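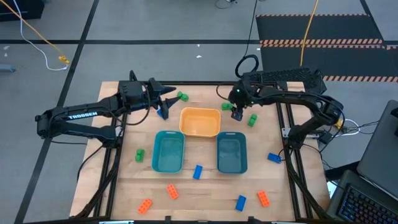

작업대 상부. 양팔 로봇, 분류용 상자 및 블록

양팔 분류 셀 도입 검토: 작업대 구성

Gidmont 설비기획팀의 2025년도 예산 편성용 자료이다. 검토 대상은 탁상형 로봇 팔 2대, 알루미늄 프로파일 프레임, 제어용 노트북, 배선 일체이다. 셀 1식의 견적가는 3190만 원이며 설치 및 시운전비 600만 원은 별도 항목으로 계상한다. 그리퍼 핑거는 소모품으로 분류하고 예비품을 초도 발주에 포함한다. 납기는 발주 후 약 88일이다.

상자와 블록은 범용품을 사용하므로 설비비에서 제외하고 소모품비로 처리한다. 천장 카메라와 케이블 포설은 건물 측 공사로 구분하며, 전원 및 통신 배선의 경로 확정 후 Ashby에서 별도 견적을 받는다.
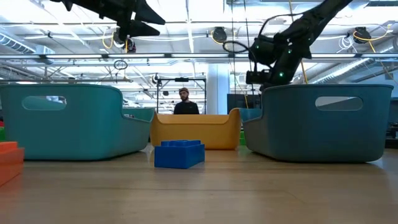 작업대 높이에서 본 상자 배열과 우측 그리퍼. 상부는 천장 카메라 및 황색 케이블

바닥 면적 산정 시 프레임 외곽 치수에 작업자 통로와 노트북 거치 공간을 가산한다. 2호 셀은 1호 셀 검수 완료 후 발주한다.

견적 문의: Bronwyn Tapsell
설치 일정 문의: Corey Hinds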